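Folding mornings return to Dubey Street, and the wardrobe is filling up again

The Cunlow Clothes Cupboard opened its doors again last Thursday after a winter break that went on rather longer than any of us had hoped, and if the queue along Dubey Street at a quarter to nine was anything to go by, it had been missed. There were prams, there were shopping trolleys, there was one very patient greyhound in a knitted coat, and there were a great many bags. By the time the kettle had been filled for the second round of tea, 126 garments had been written into the big green book, and that was only the children's side of things.

For anyone new to town (and there do seem to be a lot of you lately, welcome!), the Cupboard is the room behind the old Tandale shoe shop where you can bring clothes that have been outgrown, or never quite suited, and take home something that does. No money changes hands. You don't have to bring anything in order to take something, although most people do, and you don't have to explain yourself at the door. It began years ago with school jumpers and has since spread into pyjamas, raincoats, cot sheets, work shirts and, for a short and colourful period, ballroom costumes.

The winter break was down to the roof. Rain had been finding its way in above the coat rails since autumn, and when a length of ceiling finally sagged over the baby clothes the whole lot had to be bagged up and stored in people's spare rooms, sheds and, in one case, a caravan. The repairs are finished now and the room has been given a fresh coat of paint, the rails have been moved to the drier wall just to be on the safe side, and the bags have been trickling home ever since. Nearly 48 of them have come back so far. A few are still out there somewhere, so if you have a striped bag in your garage and can't remember what it's for, please have a look inside.

What that has meant, of course, is folding. A jumper that has spent four months squashed in a bag under a caravan seat does not come out looking its best, and the Cupboard has always been rather proud of its shelves. So alongside the usual opening hours there are now folding mornings, which are exactly what they sound like: a pile of clean clothes, a good big table, and plenty of talk about how a thing ought to be done.

There is a house method, for those who like one. Everything is laid out flat first, front side down, and smoothed from the middle towards the edges. Sleeves come in next, then the sides, and then it is folded up from the hem in halves or thirds, depending on which shelf it's bound for. Small things go in baskets. Anything with a mark on it that might come out goes back to be washed again, and anything with a mark that won't goes to the rag bag, which the garage on the corner is always glad of. It's the flattening that people tend to skip, and it makes more difference than all the rest put together. A top that has been folded over its own wrinkles will keep them until Christmas. 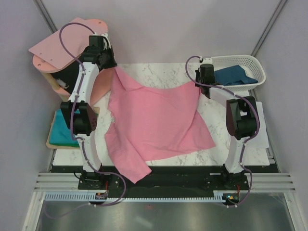

Ready for folding: a pink garment spread out on the table, with a folded dark blue cloth already in the basket.

You would think there could be only so many opinions about a T-shirt, but the first of the folding mornings produced a lively discussion which was still going when the cups were being washed up. One school of thought holds that children's clothes should be rolled, so that more of them fit and a parent can see every colour at once without pulling the shelf to bits. The other says that rolling is all very well for a suitcase, but that a rolled top has to be unrolled to find out how big it is, and is then never, ever rolled up again by the person who has looked at it. The compromise, for now, is that singlets and leggings may be rolled and everything else is to be folded with the size label uppermost. We'll see how long it holds.

Long sleeves are the other sticking point. Folded straight across the back they make a lump in the middle, folded down along the sides they slide out as soon as the pile is moved, and nearly everybody was taught one way by a mother or an aunt and will not hear a word against it. Hoods are worse. Fitted cot sheets are in a category of their own, and there has been talk of a separate session just for those, with cake.

Soft fabrics seem to cause the most bother of all. Cotton shirts with a bit of body to them will stay where they're put, and denim more or less folds itself, but thin, slippery things gather up again the moment you let go of a corner. The advice from the old hands is to keep the piles low, to leave plenty of clear table on either side, and to have the basket close by so that a finished piece can go straight in before it gets knocked. Nothing wrong with starting over, either. Some tops want two or three goes before they'll lie down.

The shelves themselves have had a good sort-out. Baby things are now nearest the door, where it's easiest to bring a pram in and turn it, and the school uniforms have been moved to the back where there is a proper mirror and a bit of curtain to change behind. Socks have been given a drawer. The coats are on the new rails in order of size, smallest to the left, and it would be a kindness if they could be put back more or less that way. Adult knitwear is still in bags for the moment and will come out when there is somewhere to put it. If anyone has a sturdy set of drawers they no longer need, and a way of getting it down Dubey Street, the Cupboard would love to hear from you.

Fuvunham, the laundrette by the post office, has been a great help through all of this. Many of the bags had picked up a musty smell in storage, as bags will, and the big machines there were turned over to the Cupboard on Monday evenings for the whole of the month at no charge. Woollens had to be done separately, and a good few were dried flat on towels in front rooms all over town, which must have made for some interesting evenings on the sofa. Please do drop in and say thank you if you're passing.

There are a few gaps to be filled. Boys' trousers in the middle sizes are always the first to go, and there were only a handful left by lunchtime. Gumboots are wanted in every size. So are winter pyjamas, plain white school shirts, and maternity wear of any description, which comes in very seldom and is asked for nearly every week. On the other hand there are more pink and purple tops than the shelves can comfortably hold, so if you have a girl, or a boy, who is fond of either colour, now is very much the time to come and choose.

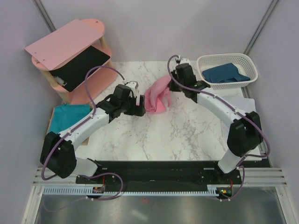

Thiện Lưu wrote to us after the first morning to say that the rollers are being treated unfairly, and that a properly rolled jumper, tucked in at the hem, will survive any amount of rummaging if people would only take the time to learn it. The letter went on to suggest that one shelf be handed over to rolled clothes for a month and the one beneath it to folded, with a fair comparison made at the end, and that thin summer tops in particular ought to be kept out of tall stacks altogether, whichever side wins. It was also pointed out, quite rightly, that the house method as pinned up on the wall doesn't mention collars at all.

The two-shelf idea has been well received, even by the folders, and will be tried from the start of October. The note on the wall is being rewritten with a line about collars (up, smoothed, then down again, before the sides come in) and one about buttons, which should be done up at the top and the bottom and can be left alone in between.

The Cupboard has 35 households down to receive a bundle of baby clothes before the end of the season, so there will be plenty to fold between now and then, and extra company would be very welcome. You don't need to be any good at it. You don't need to stay for the whole morning, and children are welcome to come along, with a box of toys in the corner and usually a biscuit or two to be had if the greyhound hasn't got there first.

Folding mornings are held every Thursday from 9 until midday, in the room behind the old Tandale shoe shop. Use the side gate, as the front door still sticks. Clothes should be clean and dry when they're handed in, please, with pockets emptied, and can be left during opening hours only. Bags put over the gate overnight do get rained on.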